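Wasturbridge Community Board > Legal & Money > Small claims or hire a lawyer?

tidepool_rd
2019-03-18
I paid a contractor a deposit of $2,200 for a fence last October. He dug 3 post holes and stopped coming. The contract says the deposit is refundable if work isn't finished in 90 days. I sent a letter asking for the money and got no answer. Do I file in small claims myself or is it worth paying a lawyer? The office I called on Thibodeau Street wants $200 just for the first meeting.

marlpit
File it yourself. The limit is well above what you're owed and the form is two pages. The clerk won't give you legal advice but will tell you if a box is blank. Bring the contract, the canceled check and a copy of your letter.

grayson_fork
I'd pay the $200. I filed on my own against a flooring company and named the wrong party. The guy did business as Flarkeck Floors but the company was registered under something else. Case got dismissed and I had to start over, with a second filing fee and another day off work. A lawyer would have caught that in the first meeting.

marlpit
You can look up the registered name on the state website for free. It takes a few minutes. I don't see paying $200 for that.

grayson_fork
You can if you know to look. I didn't.

tidepool_rd
His contract just has a first and last name and then "Vivosier Fence & Deck" at the top. No LLC or Inc. after it. Do I name him, the business, or both?

oldquarry
Look up the business first. If nothing is registered, he may be a sole proprietor, and people usually name the person "doing business as" the trade name. If there is an LLC, it depends on who the contract is with, and that's the kind of question I would take to a lawyer. Some courts have a free help desk too. Call and ask before you spend anything.

How did you send the letter? If it was regular mail, send another one certified and keep the receipt. Put the amount, the contract date and a deadline in it. Mine was one page. 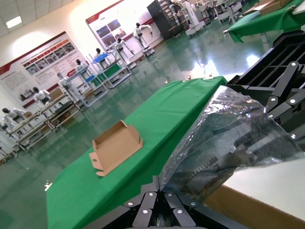
Also make three sets of everything before the hearing. One for you, one for the judge, one for the other side. I only had my own set and the judge had to wait while I passed pages back and forth. Photos should be printed. Ours didn't want to look at anything on a phone.

tidepool_rd
Regular mail. I'll send it again certified.

marlpit
The second letter is fine but I wouldn't give him another month. Ten days is plenty.

sorrel_and_co
Winning isn't the same as getting paid. I have a judgment from a roofing job and I've collected roughly half of it. The court doesn't collect for you. If he has no bank account you can find and no property, you'll be holding a piece of paper. Keep a copy of your deposit check, front and back. The back may show where he banks.

grayson_fork
Agree with this. Another thing I'd want to ask a lawyer about before filing.

marlpit
Or read the collection page on the court site, which covers bank levies and liens. We're going to keep disagreeing on this one.

tidepool_rd
Got the back of the check from my bank, and it does show a branch stamp. I searched the state site and there's no Vivosier listed in any form, so I'm planning to name him with the d/b/a. Going to call the help desk tomorrow morning to check that before I file.

oldquarry
Ask them about service while you're on the phone. Here it was certified mail first, then the sheriff if he didn't sign for it. The sheriff costs extra but you can ask for it back in the judgment.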